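Gakon Method Teaches Grippers to Find Sheet Metal Edges by Touch

OCTOBER – Gakon today released results from a research method that lets a two-finger gripper locate and line up on the edge of a metal panel using a wrist camera and finger contact together.

The method, called Vitis, was trained on 1,000 approaches to panel edges and tested on 500 more. Shiny metal is hard for cameras because reflections move as the robot moves. Vitis treats the first touch as a measurement. When one finger meets the panel, the system records the position, corrects its estimate of the edge and then closes the other finger.

In tests at the company's Clillau lab, the method cut failed grasps by 30 percent compared with the camera alone.

"We stopped trying to avoid early contact," said Dalia Abou Zeid, who led the study. "One finger nearly always gets there first, so we use it."

The work took 9 months. Results were weaker on panels that flex when pushed – the team is still working on those.

Contact at the right finger, with the left still short of the panel:

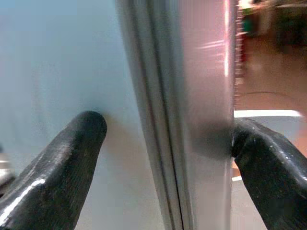
Availability

Gakon will share the test data with research groups on request. Contact Clodagh Hanrahan, Gakon press office.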